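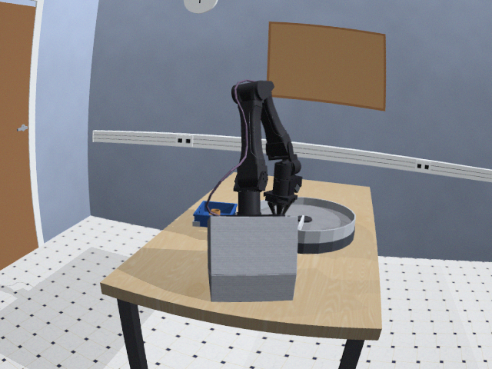
2 min read

Pluststead: simulated tray-sorting cell

Pluststead is a simulated copy of a sorting table I am building in a shared workshop. A single arm moves small hollow cylinders between a round tray and a blue bin. I use the sim to try out grasps before running them on the real bench.

The set has 300 episodes, split into 6 folders by starting layout. Cylinders are orange-brown or gray. Room views and a wide gripper view are saved for each episode.
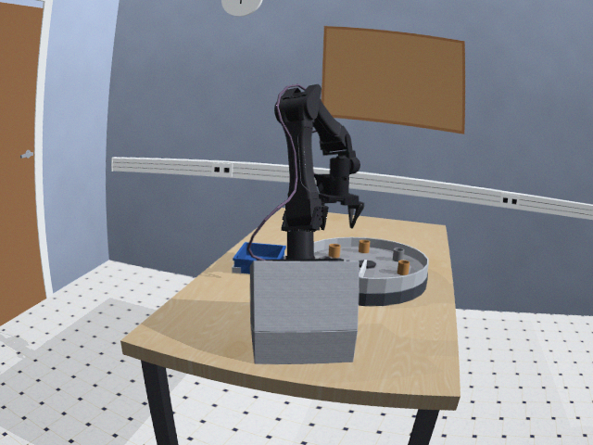 Room view, three orange-brown cylinders and one gray on the tray.

Known issues
- The pedestal hides the foot of the arm in the room view.
- Cable motion is approximate - don't train on it.
- Episodes in the Murkham folder use an older tray mesh.

The gripper view has a strong lens curve. Run the undistort script first if your model expects straight lines.
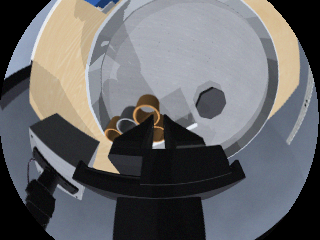 Gripper view, fingers close to the cylinders.

Loading needs Resis 2 or later. More than 100 episodes were re-rendered in October, so replace any older download.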